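# Teaching the arm to tidy up: Burnine bench, December

We spent most of December steering a robot arm around a metal bin by remote control so that, one day, it can do this without us. One person holds the controller, one person resets the toys, and both have opinions about the other's work. The final tally was 2,451 attempts, of which 1,397 were good enough to keep. The rest are filed under Nurkska, our folder for things we may want to look at again and so far don't.

The task is simple to say: pick up the thing you were told to pick up. Doing it through a controller feels like threading a needle with somebody else's hands. New operators do 100 practice grabs before anything counts, and most of them go quiet by the thirtieth.

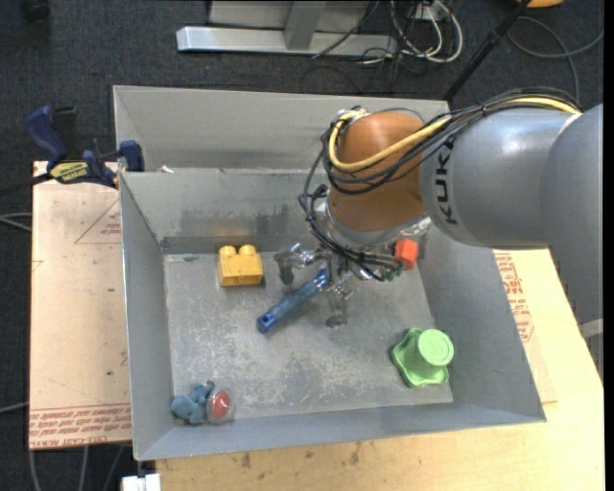
*Fingers over the bin, with the blue stick partly underneath. The yellow block is off to the left, next to the gripper.*

Long, thin toys are where the tempers go. Come in along the length and the fingers slide off; come in across it and you have to roll the wrist, which takes the cables along for the ride. We settled on going across, slowly, and the Kao session notes have the word "slowly" underlined twice.

Blocks are kinder. Of the runs we kept, 419 are blocks, and you can tell who was driving from the approach – some people hover forever, some drop straight in like they're late for lunch. The Denen training script gets both styles and will have to make up its own mind.

Next month: the same bin, the same toys, and a second controller with a less sticky trigger.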